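Shop notebook, Wuvwood bench
May, started 7:40 a.m.

Carrying on with the hide glue and paste trials from the last entry. The Titley album is still in the press and I am not touching it until the text block stops moving. Baltasar looked at it yesterday and agreed the spine linings can wait.

Paste first. Wheat starch, one part to five by volume, soaked overnight and cooked in the double boiler for 17 minutes after it turned. Sieved twice through the horsehair. The second sieving took out a few hard grains that I think came from the bottom of the old bag, so I have thrown out the rest of that bag and opened the new one. If your paste was gritty last week, that is probably why. The new bag is on the shelf over the sink with the date on a strip of tape.

Thinned a portion for the tissue repairs, to the point where it drops off the brush and doesn't hang. Kept the rest thick for board work. Khalil asked whether we should go back to adding thymol. I would still say no. We use it up in under a week and it stays in the cold box, and the one time we lost a batch to mold the box had been unplugged over a weekend.

Glue next. Soaked 64 grams of the pearl hide glue in cold water for two hours, then brought it up slowly in the pot. The thermostat reads high. With the dial at 60 the glass thermometer said 54, which is too cool for the long spines because it gels before you get to the tail. Turned it up and marked the new position on the dial with a dot of red nail polish. Please leave the dot alone.

Test strips: seven strips of the bookcloth from Ginura glued to scrap millboard, three with hide glue, two with thick paste, two with the half-and-half mix. All under the same weight with blotter and release paper. Labels are in pencil on the backs. I expect the mix to pull the board less than straight paste does, but the last round was on thinner board and I don't trust the comparison.

Aitana came by mid-morning to talk about the Sepúlveda ledgers. There are 119 loose leaves in the first one, most with edge tears and a handful with real losses down in the gutter corner. She wants them foldered in order before any wet work starts, and I agree. The foliation in the top right is not reliable. It skips, and at one point two leaves carry the same number, so we are going by the running totals at the foot of each page, which do carry over properly. Slow, but it works. Two people are better than one for this – one reads the total, the other finds the leaf that opens with it.

Spent the hour before lunch clearing the small-parts end of the table, where supplies had been piling up.

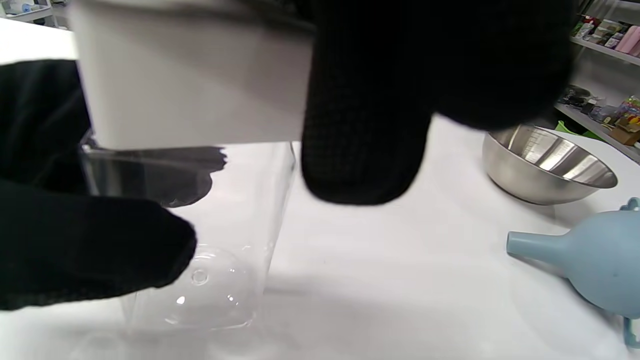
Clear box at the table, black knit gloves on.

Moved the bone folders out of the drawer with the awls. Two of them had nicks along the working edge and would have marked paper. I took both down with 400 paper and then 1000, and finished with a rub of the microcrystalline wax. The short one came back well. The long one has a hairline near the tip and I have put it aside for scoring board only.

Afternoon. Pulled the first pair of strips at 2:15. Hide glue had grabbed hard, with fiber tear across almost the whole width. Paste was still damp in the center and slid when I lifted a corner, so I put it back and will give the rest until tomorrow. I should have left them all. Ramiro says he never looks at paste before the next day and he has a point.

Board warp so far, measured at the middle with a straightedge and feelers: hide glue 1.0 mm, and I did not get a proper number for the paste. Grain direction is the same on all seven, checked by bending before I cut. The offcuts are in the tray if somebody wants to check me.

Humidity in the room was 48 percent in the morning and 55 by three o'clock, after the rain came in. The dehumidifier tank was full again. Emptied it. The hose that is supposed to run to the floor drain has a split near the coupling, and Anselmo has a length of the right diameter at home that he will bring in.

Thread: we are down to one spool of the 18/3 linen. The 25/3 is fine for the Titley album but it will be too light for the ledgers if they go back on raised cords. Ordered two of the 18/3 and one cake of beeswax. Also need blotter, the heavy one. What is left is cockled from the last washing and only good for pressing out drips.

For tomorrow:
Pull the remaining strips after ten and measure the warp on all of them.
Ask Aitana which ledger leaves go to photography before mending.
Sharpen the paring knife. It dragged on the goatskin this afternoon and I stopped before it did any damage.
Turn the glue pot on at eight, red dot.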